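# The longest way to pick up a wire

Kwesi Antwi can seat a spade terminal without looking at it. On the Tuesday I visit Valler, he is looking very hard indeed, at a screen, while his hands work a pair of levers and a gripper on the other side of the bench does a slow, wobbly impression of him. It misses. He backs off, breathes out through his nose and goes in again.

This is how you teach a robot now, or so the people who sell it would like you to believe. You don't write a program. You do the job by remote control, again and again, and the software watches the camera at the wrist and the movement of the fingers and is supposed to work out the rest. The firm behind this system, Plallier, calls it "learning by showing". Antwi calls it Tuesday.

The job is wiring: loose harnesses and crimp terminals in a shiny plastic housing, to be picked up and brought to the right place. It is dull work and hard to hire for, which makes it a natural thing to want a machine to do. It is also close to the worst thing you could ask of one. A metal block stays where it was put. A wire springs, rolls and hides under its neighbour.

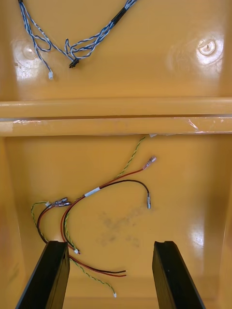
*Two fingers and a good many wires: the gripper's own view of the housing at Valler.*

By the time I arrive the team has 581 recorded demonstrations, which sounds like a lot until you ask what is in them. Conall Costello, who runs the project, is frank enough to tell me. Some are good. Some have long pauses in the middle where the operator was thinking. In some the gripper takes hold of the wrong strand, lets go and tries another, and the software has no particular reason to know that the first grab was a mistake.

"We used to bin those," Costello says. "Then Plallier told us to keep them, so it learns to recover."

And does it?

"It's learned to hesitate."

I ask to see it run by itself. Of 19 attempts that afternoon, 5 end with the terminal where it should be. Costello thinks this is promising, and he may be right, as the figure last month was 2. But Antwi was standing next to the bench for all of them, and between attempts he reached in and tidied the wires. I have sat through enough of these demonstrations to watch that hand more closely than the gripper.

The glossy plastic doesn't help. Light bounces off it in hard white patches, and to a small camera a patch like that can be as interesting as a connector.
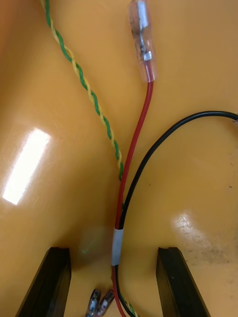

Antwi's complaint is a different one. When he does this job with his own fingers he feels the wire push back, and he knows from that whether it has gone home. The levers give him nothing. So he has invented a new way of working, slower and done entirely by eye, and that is what the robot is being taught. Whatever it ends up copying, it won't be the skill he was picked for.

Plallier's answer is more data. It was the answer, too, when I wrote about the Gallardo trial, where the parts were stiffer and the budget was bigger, and the machine still went back in its crate. Perhaps there is a number of demonstrations at which all this comes right. I asked Plallier what it was and was told it depends on the task.

Costello has booked the bench until June. Antwi would like a chair that goes up and down.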